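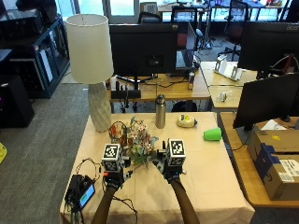

Will the robots take over the arranging bench at work?

Parts of it, I think, and the boring parts first. The way it's been put to us at Delleo, the Kasten arms will pick up stems, set them down, clear the table and fill the vases, and people will keep the designing and the fixing. I've been there long enough to want to see it before I believe it, but that's the plan for now.

I've had so many questions since I mentioned Joro (our name for the whole automation project) that I figured I'd just write it all down. We do artificial arrangements for hotels and waiting rooms and the odd wedding. In a good month that's 2475 pieces out the door, and every one of them goes through somebody's hands several times over. If you've never bent wire stems all afternoon, let me tell you, your thumbs know about it by dinner!

So a few of us from the bench have been going over to the Joro room for part of our shifts. You put the sensor gloves on, or you take one of the hand-held grippers, and you do the job you'd normally do, only slower and over and over. Pick up the bouquet, turn it, put it down, do it again. My goal for August is 400 good takes, and a take is no good if you scratch your nose in the middle of it. Guess how I know.

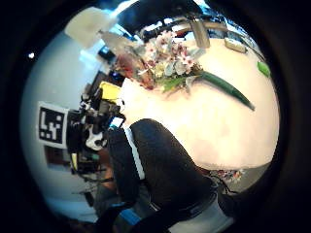

Corinne Abeldt
Bench lead, Delleo

The gripper took me longer to like than the gloves did. With gloves you still feel like yourself, more or less. With the gripper you lose your fingertips, and suddenly a leaf you've handled a thousand times slides right out on you. I got pretty cranky about it the first week. Then I started noticing how much I do without thinking, like rolling a stem a little before I lift it, or steadying the blooms with my pinky. I'd never once said that out loud to a trainee. Now I do, and the new folks are picking things up faster, so there's one good thing already and the arms aren't even on the floor yet.

What's changed for people day to day? The schedule, mostly. The recording hours are paid at a higher rate, so everybody wants them, and there was some grumbling until the sign-up sheet got fixed. The bench is a bit thinner while we're gone. And the talk at lunch is different (it used to be all about parking).

I do worry about the early shift. That's mostly vase filling, which is exactly what the Kasten is supposed to be good at, and "we'll find you something else" is only comforting if you know what the something is. I've asked for that in writing. 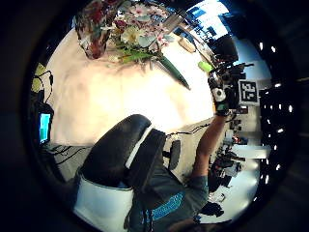
A reader over at our Grundus site commented on my last post that they've had two arms since spring and the thing she misses is the chatter, because she now works across from a machine instead of across from her friend. Her hands feel better, she said, and she'd still trade a little of that back.

I've been chewing on that ever since. I brought it up at our next meeting and asked if the arms could go along the back wall so the bench can stay face to face. They're looking at the floor plan. It costs a bit more in wiring, apparently, but I didn't get a flat no.

Meanwhile I have 80 more takes to get through before my vacation, so if you email me and I'm slow, that's why. I'll post again when the first arm is in and tell you how it does with the long leaves. My money's on the leaves.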